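Chapter 4
Showing the Robot the Task

4.1 Two ways to give a demonstration

A robot that learns from examples needs a person to supply them. Two methods are in common use. In the first, the operator takes hold of the arm and moves it through the task by hand while the joint encoders record the path. In the second, the operator stands apart and drives the arm with a handheld controller or a smaller leader arm. The first is called kinesthetic teaching, the second teleoperation.

Hand guiding needs no extra equipment and lets the operator feel contact directly. Its weakness is that the operator's hands and sleeves enter the camera view, and a policy trained on such views may come to depend on them. Teleoperation keeps the view clean but removes most of the sense of touch. Delay also matters – an operator who feels the arm lag will slow down and begin to correct in small steps, and those steps are recorded along with the rest.

4.2 The bin task

The running task in this chapter is picking from one bin and placing in another. Two gray bins stand parallel and are clamped near the ends of their shared rims, so that a push from the gripper does not shift them. The objects differ in shape and size, and they lie scattered on the bin floor. 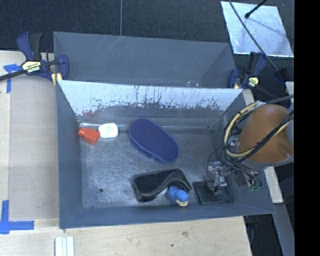

Noman Marwat objects that scattered objects make the task too easy, and that demonstrations should start from a heap, where the operator has to choose an order and the choice is worth recording. The objection is sound for a finished system. For a first data set, separate objects allow the grasp to be studied alone, and heaps are taken up in Section 4.6.

The Tista set, used in the exercises, holds 2,000 demonstrations of this task. Of these, 178 end in a dropped object. They are marked as failures and kept in the set.

4.3 What is recorded

Each demonstration is stored as a series of time steps. A step holds the joint positions, the gripper opening, the camera image and the command sent by the operator. Command and measured position are stored separately – under load they differ, and the difference carries information on contact force.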